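The Divided Bin
By Tamsin Brunton

A lost-property drawer fails in a predictable way. Small items sink, large items bridge over them, and the person looking for a house key ends up lifting everything out onto the counter. The usual remedy is more drawers. At the Numholm swim and tennis club, the front desk went the other way in May and replaced seven drawers with two open bins, each split lengthwise by a sloping panel.

The geometry does most of the work. A vertical divider makes two boxes with square corners, and square corners collect coins. A sloped one sheds whatever is dropped against it toward the floor of the compartment, where it can be seen from a standing position. The cost is floor area. A steep panel gives up less of it but lets tall items lean, and leaning items hide whatever is behind them.

Desk staff at Numholm fill the front compartment first and leave the rear one clear for sorting. Anything claimed comes out at once. Anything unclaimed after 3 weeks is tagged and moved to a shelf in the office.

The front compartment takes a mixed load: a light green cup propped in the corner against the divider, bright blue sunglasses with dark round lenses, a few smaller pieces lying on the gray floor, two of them side by side. Color helps more than labels do at this density. Yellow and blue read immediately against gray. Silver does not, and a shiny object on a scuffed metallic surface can be passed over twice by someone who knows it is there.

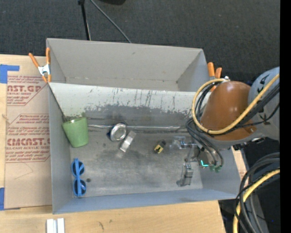
Wear and Surface

Dividers take the abuse. Objects are dropped against them, dragged down them and scraped back up, and a light finish shows it first as vertical scratches, then as flaking with a ragged edge. The damage is worst on the lower part, where hands and objects meet the panel most often. None of this affects how the bin holds things. It does affect how easily a pale or reflective item can be picked out, and a dull, even gray is easier to search than a patchy one.

Two suppliers were considered for the club's next set. Zonex sells an unfinished panel that is meant to be left bare. Kourkoulas offers a coated one with a replaceable face, fixed by screws along the top edge - slower to fit, but the face can be changed without emptying both sides. The club has ordered one of each.

A drop-in felt liner from Koka was tried and removed. It quieted the bin, but it held sand, and earrings caught in the pile.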